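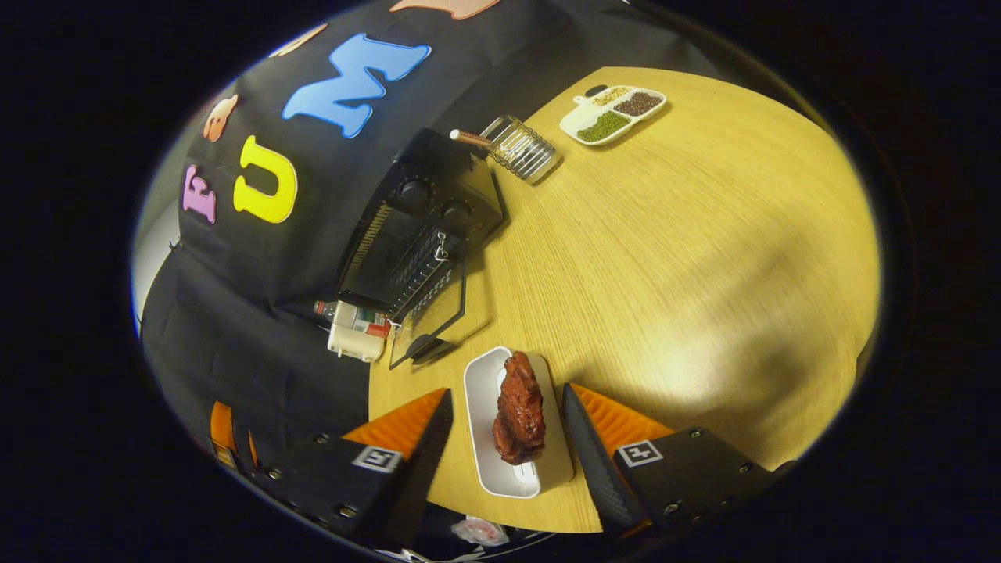 Two gripper fingers with orange pads, and a white dish with a piece of meat between them.

Safety rules for robots that help in the kitchen

You have rules in your kitchen at home. Maybe you must wash your hands before you touch food, and keep away from the oven door. Robots need rules too. At Lostaron, our science club for kids, we use six of them.

Rule 1. Know where things are. A gripper is the hand of a robot. Some grippers carry small black and white squares, like the ones in our photo. A camera can find such a square easily, and then the computer can work out where the finger is.

Rule 2. Hold gently. A dish can break if the fingers squeeze too hard. If they squeeze too little, it slips. People who build robots test this many times with a plain dish before they try a full one.

Rule 3. Keep food clean. Any part which touches food must be made from a material that is safe for food, and it must be washed well. It is better if the gripper holds only the dish — then the dinner stays clean.

Rule 4. Be careful near heat. A toaster oven can stay hot for a long time after you switch it off. A robot cannot feel "ouch" like you do, so it needs a sensor or a grown-up to tell it.

Rule 5. Give it space. In our Rerach workshop we put tape on the floor, and children stay behind the tape while a robot arm is moving. Even your favourite robot does not know that you want to come closer.

Rule 6. Have a stop button. It should be big, red and easy to reach. Everybody in the room must know where it is, also the visitors.

Try it yourself: take kitchen tongs and move an empty plastic bowl from one side of the table to the other in 30 seconds. Which rules did you need? Write them down and bring them to the club on 24th July.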